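slide 1 -- title, say hi, thank Ngan-ling for the invite. Keep it short, we start late.

Sleep and shift work. What I learned running the night desk at Plollero. 35 people on nights when I took over, most of them sleeping badly and too proud to say so.

slide 2 -- the survey. 146 answers, all sites. Big one: people don't lose sleep in bed, they lose it before bed. Get home at 7, sit down "for a minute", gone till 10. Then wide awake at noon. Pause here, let them nod.

Fuad's story -- ask him first if he's ok with me using it!! Two alarms, two phones, still missed the handover in March.
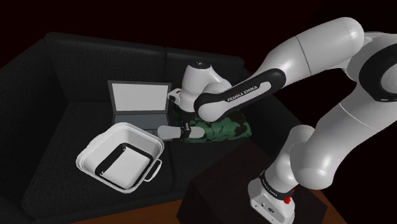

slide 4 -- the wind-down hour. Same order every day, even days off. Food, shower, curtains, bed. Dont skip food, hungry sleep is bad sleep. Screens go somewhere you won't be. A laptop left open on the sofa is an invitation, you will sit down next to it and that's your morning. Close it, put it in a drawer, whatever works. Man-lok hated this one for a week, then quit arguing.

slide 5 -- light. Sunglasses on the ride home. Blackout curtains, cheap ones fine. Don't get into melatonin, not a doctor, send them to thier own.

slide 6 -- for managers. No calls before 3 pm. No "quick" training at 10 am. Rotate forward -- day, evening, night -- never backward. Chun-hung has the rota template, will share after.

Questions. If none, ask who napped today.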